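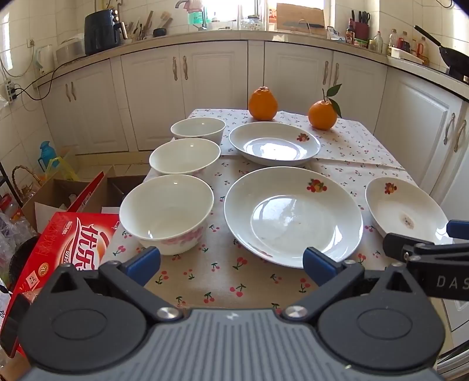
*Bowls down the left, plates in the middle and on the right, oranges at the back, on the cherry cloth.*

# Trillby table settings

Hello! Trillby is my small collection of pictures and notes about laid (and half laid, and badly laid) kitchen tables. I started it in October because I wanted something to go with my crockery list, and it grew. There are 200 pictures in it now, every one with a plain text note beside it saying what's on the table and more or less where.

I'm fond of the cherry cloth, so it turns up a lot. Red and pink cherries, green leaves, white background, and it creases if you so much as look at it. I've stopped ironing it. If you can see a fold running across behind the big plate, well, that's how it lives in the drawer.

## What's in the folders

- `tables/` – the pictures
- `notes/` – one text file per picture, same name
- `crockery.txt` – my list of bowls and plates, with the patterns
- `cloths.txt` – same again for cloths, much shorter

The white plates with the red and yellow decals are under "fruit and flower" in the crockery list. The bowl with the pale pink flowers on the outside is under "pink floral", and I've kept it apart from the plates even though they look nice together. Plain white things just go under "white" (sorry, it's a long section!).

## How I write the notes

Left to right, then front to back, always from where the picture was taken. A bowl is "empty" if I can see the inside and there's nothing in it. If one bowl is hiding part of another I put `part hidden` and don't guess at the pattern on the bit I can't see.

Fruit gets its own line. For oranges I put down whether there's a stem or leaves, and any odd shape, so the knobbly one is `orange, knobbly top` and the other is `orange, round, stem, two leaves`. I did try calling them both `orange` for a while and it was hopeless for finding anything.

## Things to watch for

White plates by a window are a pain. You get a big bright patch right where you'd like to see the china, and I've marked those `shine` in the notes. Small marks on plates get `mark` and nothing more, as I can't always tell what they are.

About 10 of the older notes still use the Hukmont names for the crockery, from before I sorted the list out. I'll get round to them.

## Using it

Help yourself, for anything you like. A mention of Trillby would be lovely.

---

Comments

**prolmont_kitchen:** We had a cloth very like that when I was little! Is there a tag for cherries or do I search the notes?

**trillby:** Search the notes for "cherry", I never did get tags going.

**grewal6:** Three of the notes files open blank for me, is that just mine?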